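I got into an argument over lunch last week about tape. Colored tape, on a floor, around a robot. My side was that the tape is fine but it isn't a rule, and the other side was that I'm a fussy old nag. Both can be true!

Some background, for those of you who don't spend your days around small robot arms. The big ones in car plants live behind fences, and the rules for them are old and well tested. You open the gate, the machine stops. The little ones that sit on a table are a different story. They're light, they're slow (most of the time), and people get used to them fast. I spent a good part of last year visiting places that run them, from a two-person shop in Stunville to the training rooms at Laltetti, and the written rules I was shown ran from a single sticky note to a binder of 90 pages. Guess which one people had read.

The binder belonged to Benítez, where I used to work, and I wrote part of it, so I get to complain. It had a whole section on lifting things that weighed less than my lunch. It had a sign-off sheet with 3 signatures for changing a gripper finger. And what it didn't have, anywhere, was one plain sentence about when you may put your hand on the table. People made up their own answer, and everybody's answer was different. One guy waited until the arms were back at their rest position. Another just reached in whenever they looked still. That second one scares me, because an arm that looks still may only be waiting for its next command, and you can't tell the two apart by staring at it.

Hacer Kozan, who ran the floor at Ellotano when I visited, does it with one page. I copied it down because I liked it so much. Say "hands" out loud before you reach. Wait for the person at the controls to say "clear." Reach in, fix the one thing, get out, say "out." If you are alone, hit the stop first, every time, even for a cup that's only tipped over. Her page has a few lines on the table itself too: cables up high or tied down, brackets checked at the start of the day, no drinks near anything with a plug.

She keeps a log as well, and it's the part I'd push on everybody. Each reach gets a tick mark. Over the winter they logged 1,560 reaches, and 1,012 of them were for the same boring reason, putting objects back where they started. That's a number you can do something with! She moved the reset spots closer to the front edge, so people didn't have to lean in past the arms. No new guard, no new gadget, only a pencil and a bit of patience.

Arms, grippers and tabletop clutter, the kind of work these rules are for:

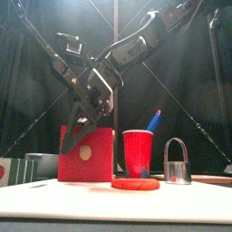
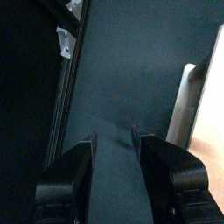
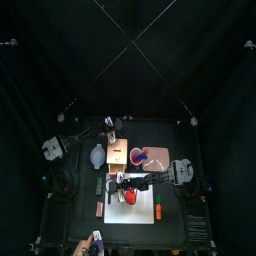
Now, the pushback I always hear is that a spoken call is weak. People forget, people mumble, somebody has headphones on. Sure. I'd love a light curtain on every table, and if you have the money, go buy one. But I've also seen a nice light curtain switched off for a whole afternoon because it kept tripping on a sleeve, and the folks who switched it off had no habit to fall back on. The call costs nothing and you notice right away when it's missing. I want both, and if I can only have one on day one, I'll take the habit.

Same goes for the formal standards. I'm a fan, I really am, and I've sat through more draft readings than is healthy. They give you the way to think about risk, what can hit you, how hard, how often. They can't know that your crew keeps the spare markers behind the left arm. Somebody in the room has to write that down in words the newest person will understand, and then change it when the markers move.

So back to the tape. My lunch opponent says the line on the floor tells visitors where to stand, and I agree, it does that job nicely. Keep it. My trouble is with shops that put down the tape and stop there, as if the floor were the risky part. The risky part is the tabletop, and the minute when you want to straighten one little thing before the next run.

If you already have a one-page rule that works, I'd like to read it. I'm collecting them through the end of February, sticky notes included, and yes, I'll take the binders too, but I'm reading those last.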